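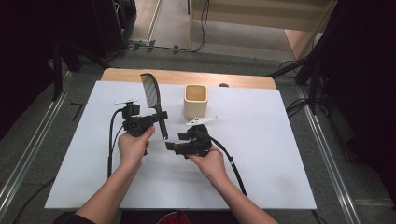
Comb and cup on the white board, the comb nearly upright.

Storing combs upright in a cup

November 3, 2021 | By Edileuza Paiva
Reading time: 2 min

Search this site... Go

A comb kept flat in a drawer collects dust and loose hair between the teeth. Standing it in a small cup keeps the teeth clear of other items and leaves the handle end free of clutter. The method below covers a single comb with a wide toothed head and a narrow handle. A pocket comb without a handle is better kept in a sleeve.

What you need

One comb, black or any dark colour.
One small cup with an open top. A square cup with rounded corners is less likely to roll if knocked over than a round one.
A white board or tray to work on.
A bowl of warm water, washing-up liquid and an old toothbrush.

Choosing the cup

Measure the comb from end to end, then measure the inside depth of the cup. The cup should hold at least a third of the comb's length. With a shallower cup the head is too high and the whole thing tips. The two cups I tested were sold as Fladuvano and Avuvier; the Avuvier is the heavier at 115 g and needed no ballast. The Fladuvano needed a layer of clean gravel 9 mm deep in the bottom.

A pale interior shows up stray hairs and makes it plain when the cup wants washing.

Cleaning the comb

1. Pull out any hair by hand, working from the root of the teeth towards the tips.
2. Soak the comb in warm soapy water. Do not use very hot water on plastic, as fine teeth can warp.
3. Brush between the teeth along their length. Brushing across them pushes dirt further in.
4. Rinse, shake and leave on a towel until fully dry.

Placing the comb

1. Set the board on a level table and put the cup near the middle of it.
2. Hold the comb nearly upright with the toothed head at the top and the handle pointing down.
3. Bring the end of the handle over the opening and lower it straight in. Let go only when it touches the bottom.
4. Allow the comb to lean into a corner. Do not force it to stand in the centre.
5. Tap the side of the board lightly. If the cup shifts or tips, add ballast or use a deeper cup.

Handle up or handle down

Handle down is the usual position. Handle up puts the weight of the head lower, but the teeth rest on the base and the outer ones can bend. Gervásio Araújo kept one this way for 29 days and the end tooth took a slight curve.

Upkeep

Empty the cup once a week and wipe the inside with a damp cloth. Dry it before the comb goes back. Replace gravel when it starts to smell.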